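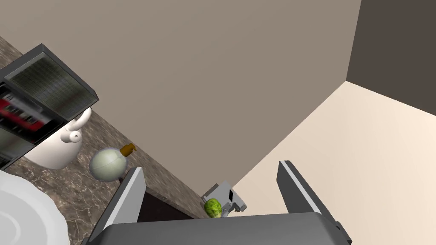 Kitchen Tips for People Whose Cook Is a Computer Program

Posted 2025-05-12 by Mafalda Rebelo. Filed under: Kitchen, Software, Small Defeats

Regular readers know that I spend my evenings on stain removal and my days on the software that tells a simulated arm how to tidy a simulated counter. The planner is called Cluneo. It has never wiped anything down, but it has taught me more about putting things away than my mother did, mostly by doing it wrong 2,000 times a night.

Several of you wrote after the March column asking for the tips in one place. They are meant for people running their own pick-and-place code in a pretend kitchen, though Idalina Bettencourt tells me she has used number four on her teenage son.

1. Clear the front of the counter first.
If the planner wants something at the far end, it will happily plan through whatever stands at the near end. Ours has a great fondness for going over the teapot with a clearance you could fill with a sheet of paper. Sort the pick list by distance from the arm's base and take the near things first. I do the same with the dish rack now.

2. Pad the handles.
Collision shapes get simplified to save time, and handles and spouts are the first to go. A kettle becomes an egg. The egg is very easy to avoid and the handle is then very easy to hit. Give anything with a handle its own extra box in the collision model, even an ugly one. Ours are hideous and they work.

3. Marble is a liar.
Big pale veins on a dark stone look like edges to a detector that has been raised on plain countertops. For two weeks ours kept reporting a long thin utensil that nobody had put there. We tried raising the confidence threshold, and then it stopped seeing the forks as well. What fixed it was swapping the counter texture at random during training: stone, plain white, wood, and one awful green that Emerson Bezerra picked and won't take back.

4. Ask what it's standing on.
Before you pick a thing up, find out what is underneath it. The lazy version of the code assumes the answer is "the counter," sets the grasp height from that, and goes looking for the salt well below where the salt is. Store a support for every object (salt on brown thing, brown thing on counter) and measure up from there.

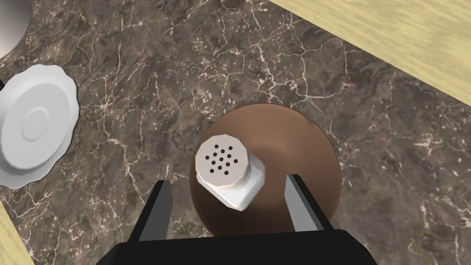 Salt shaker tipped over on top of something round, fingers open on either side. Check your support surface before closing.

A tipped shaker wants its own grasp, too. We used to keep one approach per object, straight down with the fingers on the flat sides, which is lovely for a shaker that stands up like a good citizen. Keep a short list of approaches per item and let the planner score them against the pose it sees. Square bodies are forgiving as long as the fingers line up with the sides. Come in across the corners and the shaker turns in the grip, and then you are seasoning the floor.

5. Close slowly, then look again.
Take one more pose estimate when the fingers are open around the object and before they shut. It costs us 200 milliseconds. Abílio Salgado objected to this on grounds of speed until we ran the batch both ways: 1,950 clean picks out of 2,000 with the second look, and a number without it that he has asked me to leave off the page.

6. Let the camera tilt.
If your view comes from the wrist, the room will spend most of its time at an angle. Don't rotate the picture to make it nicer for yourself. Convert everything to the room's own coordinates at the first opportunity and do all your thinking there. I lost a weekend to a plate that was level in one file and sliding downhill in another.

7. Label your leftovers.
Log files, I mean. Name them by task, planner version and random seed, and throw out the ones you can't identify. A folder called "test_new_final" should be treated like an unmarked tub at the back of the freezer.

8. Small round vegetables.
I have no tip for these. Lower the closing speed, raise the friction a little if your conscience allows it, and save the run before you start.

Aurora Fonseca asks whether any of this carries over to a real kitchen. Tips 1 and 4 do. Tip 5 does if you have toddlers. For tip 3 you would need a lot of countertops.

Next time: getting turmeric out of a white sink, with no software in it at all.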